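Print this article | E-mail this article
Reading time: 2 min

Udix moves key and towel tasks to two-armed robots

2019-09-18

Udix has put two-armed robots on its returns benches at the Govley site. Each robot works at a black-covered table with a white cabinet at the back, where keys, towels and boxed toiletries are sorted by type before repacking. Bench staff used to handle every item by hand.

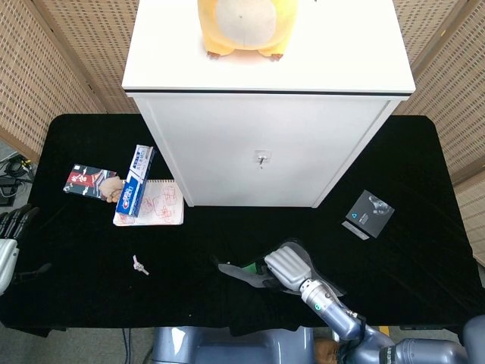 The control software comes from Stamier. In January the benches logged 1,077 items in a trial, of which 203 were passed to a person. Most of those were small keys and soft fabric, according to the site's report. The limit for a failed grasp is 2 attempts, after which the item is flagged and the arm moves back.

Fifteen bench workers have been retrained. They now set out items, clear flags and check the sorted stock at the end of each run. Lifting has gone down, but time spent at a screen has gone up, and the break schedule was changed to match. Pay grades are under review.

A towel still takes longer than a box, and fabric remains the main cause of stops. 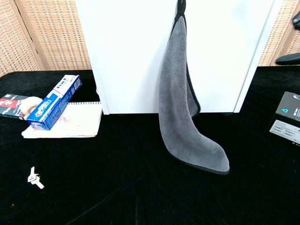
Next site

Ljungberg, which leases the building, has approved power and floor work for a second row of benches. Udix has not set a start date.

E-mail this article | Print this article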